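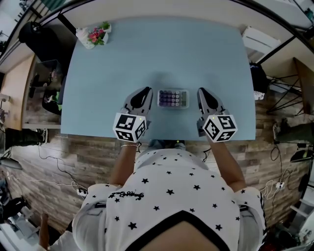 The Zarano grippers, one in each hand, with a calculator on the blue table.

Zarano hand-held grippers (pair), reviewed after one season of use
By Arnulfo Sotelo, Restrepo returns centre, Puvamcombe
December 19, 2025

I have worked in returns for many years and I never wrote a review of a tool before, except one for a tape gun. But the grippers were bought for our shift, and we are the people who hold them all day, so I think our opinion can be useful to other workplaces which consider the same.

Our work at Restrepo is small office goods that customers send back: calculators, staplers, desk clocks. A person takes the item, turns it, checks it, and puts it in the right tray. The company wants that two robot arms do the first part of this, and for this the arms need recordings of people doing it. So we do the job with the grippers in place of our fingers, and the movement is recorded. Each gripper carries a white cube with black square patterns, and the system uses the patterns to know where the hand is.

How it feels in the hand

The gripper weighs 486 grams on our parcel scale. This does not sound like much. In the first hour it is nothing, in the third hour you feel it in the thumb and then in the outside of the elbow. I am right-handed and it was my left arm which complained first, I suppose because it is not accustomed to working so precisely.

The jaws are good. They close evenly and the tips are narrow enough to go under the edge of a thin thing lying flat. A calculator is a fair test, in my opinion. With fingers you lift it without a thought. With the grippers you must hold it with one side while the other side finds its place, and if you squeeze too early it slides away on the table. I needed several days before I could turn one over without dropping it. Leidy Nina, who sits across from me, could do it the same afternoon, and she was kind enough not to mention it too often.

The cube is the part I like least. You learn to keep the wrists a bit apart, otherwise the cubes knock together when both hands go to the same small object. Also the patterns must stay clean. A greasy thumb on the cube can spoil a recording, and you learn about it only at the end of the day, when the list comes back.

The cables are short and hang by the wrist. With long sleeves they catch, with short sleeves they tickle.

What it changed for us

Before, I was measured by items per hour. On recording days I am measured by accepted recordings, and it is a different kind of tiredness. You must do a simple thing slowly and correctly, with no small tricks, although the small tricks are what makes a person fast. In February we sent 492 recordings in total and the first week was mostly rejected, because we worked like we always work. After that somebody from the office finally sat with us for a morning and showed us what a good one looks like. I wish that this had been done before the boxes were opened.

It was decided at the start that recording is limited to 50 minutes, then a break of 10 minutes. On paper. When the list is long, the break becomes shorter, and I ask other team leaders to be strict with it, I was not strict enough.

There is also the question which everybody asks at lunch, if we are teaching the machine to take our places. I asked it directly to our manager. The answer was that the arms will take the late shift sorting, which we could never fill, and that the checking stays with people. So far it is true. The same arms are already running at our Prevville building, and two colleagues from there have moved to repairs, with a small increase in pay. One other did not like the change and left. I put this here because the seller's brochure speaks only about speed.

For my part, I would like that the recordings count for something in our yearly talk. It is skilled work -- more skilled than I expected -- and at the moment it is written on my sheet as "other duties".

Good: exact jaws, solid build, the left and right feel the same, spare tips are easy to fit.

Less good: weight, the size of the cubes, one handle size only (Leidy has small hands and wraps hers with cloth tape), and the instructions, which explain the software on many pages and the human arm on none.

I would buy them again if the company asked me, but with a second pair of smaller handles and a proper chair with armrests in the same order. Four stars from me. Leidy says three and a half.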